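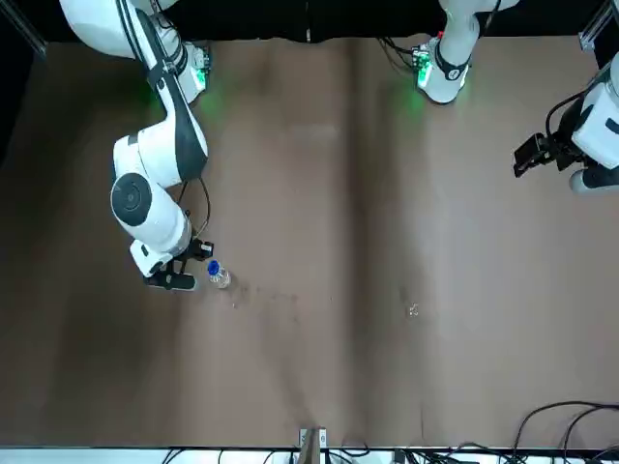

Section 4: Choosing and Setting Up Household Tasks

This section covers which chores the Nodar two-arm bench can be set up for, which ones it can be set up for with a person standing by, and which ones to leave alone for now. It assumes the arms are mounted, both wrist cables are connected, and the start-up check in Section 3 has been passed.

4.1 What to expect

The bench handles single objects on a flat surface well. It handles two objects at a time if they don't touch. It does not handle piles, wet dishes, or anything that changes shape a lot when squeezed, apart from the cases listed in 4.2.

A person clearing a table after lunch does perhaps a dozen different things without thinking about them. The bench does one of them per task file. If you want it to pick up a bottle and then wipe the spot where the bottle was, you need two task files and a handover between them (see Section 6).

4.2 Task groups

Group A, can run with the operator in the room:
Picking up a closed plastic bottle
Standing a bottle upright
Moving a cup from one side of the table to the other
Putting a dry sponge in a tray

Group B, operator at the stop button:
Unscrewing a bottle cap
Folding a hand towel once
Passing an object from one gripper to the other

Group C, not supported:
Washing or drying glassware
Cutting food
Anything with hot liquid
Sorting mixed laundry

Note: Unscrewing a cap is in Group B for a reason that surprises most new users. The turning is easy. Holding a thin bottle still while turning is hard, and the bottle often folds before the cap moves.

4.3 Setting up the bottle task

1. Clear the table of everything the task does not use. Check for small clear pieces of plastic as well. They are easy to miss on the brown cover, and the vision software may take one for part of the bottle.

2. Place one empty, capped bottle on its side within reach of the right gripper. For the first runs, keep it on the same half of the table as that arm.

3. Move the left arm to its waiting position, gripper open and above the table.

4. Check that the green lights are on at the base of both arms. If one side is dark, stop and go to Section 9.

5. Load the task file and set the speed to 3. Do not go higher until the arm has finished a full set without a drop.

6. Set the run count to 200 and press Start. The arm closes on the bottle, lifts it, and sets it down again. You may stop after any run.

7. Write down every drop and every miss in the log, including the ones where the gripper recovered without help.

Caution: Keep hands off the table while the arms are powered. An arm that is standing still may be waiting for its next command.

Caution: Loose cables near the front edge must stay outside the reach of both grippers. Check them again after moving the bench.

4.4 Reading your results

During testing at the Dristport shop, Terence Lambert and Géza Hegedűs ran the bottle task 224 times with a closed, empty bottle. The arm completed 110 of those runs on the first try. Most of the others needed a second grasp. Clear bottles did worse than colored ones, and a bottle lying with its cap toward the gripper did worse than one lying crosswise.

Your numbers will differ with lighting and table cover. If you get far fewer first-try grasps than this, repeat the camera alignment in Section 2 before changing anything in the task file. Shiny spots on the cover are a common cause. Try turning off one overhead lamp.

4.5 Should you use it for real chores?

Not yet, if the aim is to save time. A person picks up a bottle faster than the arm can, and the set-up above has to be done first. The bench is useful for repeating one small job many times and finding out where it fails.

Users who want to report a chore that works and is missing from 4.2 can send the task file and the log to Jeferson Bastos at the Dristport address. New chores enter Group B first.

Next: Section 5, Changing the Gripper Fingers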